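From: Iulian Filip
To: Grostport sourdough list
Subject: Re: starter gone sluggish in July

Ingegerd Sjögren wrote:
> Mine smells of pear drops by teatime and won't lift a loaf.
> Feeding it once a day as usual. Is it dead?

Not dead, Ingegerd, just hungry! Mine does the same every summer. I now feed it twice a day and keep back only a spoonful of the old stuff – seems mean, but it perks up within 2 days.
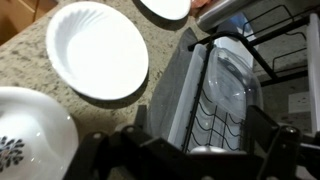

I've also gone down to 470 g of water in the big batch (my flour is the Derese wholemeal, very thirsty in winter, much less so now) and the dough is far easier to shape. Bulk proof is 5 hours at most, then straight in the fridge overnight.

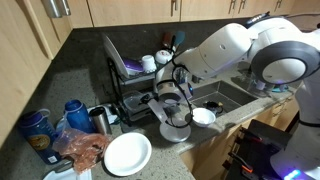

Adanech Gebru wrote to me off-list that she'd skip the fridge altogether and bake the same evening, as hers goes too sour otherwise. Worth a try if you like a milder loaf – I don't, much!

Iulian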